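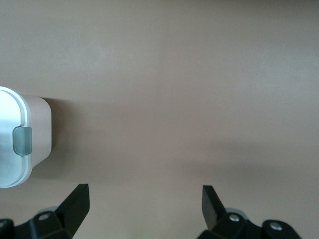
Tabletop with a storage container at the left

The little river that pays its way

Stand on the footbridge at Urham after a wet week and you can feel the weir through your boots. It's a wonderful noise, and as of this spring it is also a paying one. The Urham hydro scheme has swapped its expensive building loan for a long, fixed-rate one, and I can't remember when I last got so excited about a repayment table!

The scheme is small. Its turbine, made by Kramer, is rated at 100 kilowatts, and in a dry summer it may sit still for days at a stretch. Lenders tend to dislike that sort of thing. They like steady money, and rivers come and go as they please.

Nota, the lender that took it on, asked for three years of flow records and then did something rather lovely with them. Repayments now follow the water: bigger in winter, when the river is up and the meter is spinning, and very small from June to September. The rate stays put for the whole term, so a bad year on the money markets won't reach the turbine house.

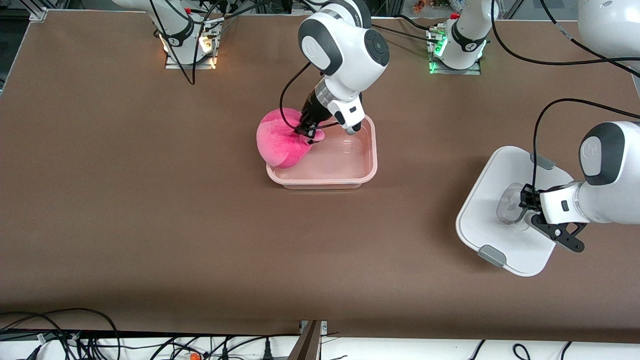 Who owns the water wheel?

People call it the wheel, though it's really a screw – a long steel one, turning slowly enough for fish to pass down it. Almost 600 households have shares, and 59 of those joined in the week the new loan was announced. The smallest stake costs less than a decent pair of wellies.

Power goes first to Brulitz, the bakery on the old mill site, which has agreed to buy it at a set price (the ovens go on at four in the morning, and the river is already at work). Whatever is left over goes to the grid.

With the interest bill down, there's money for a new trash screen, and after that the members want to look at the second weir, upstream by the allotments. The drop is smaller there, but the bank is sound and the track is wide enough for a lorry. Surveying starts in July.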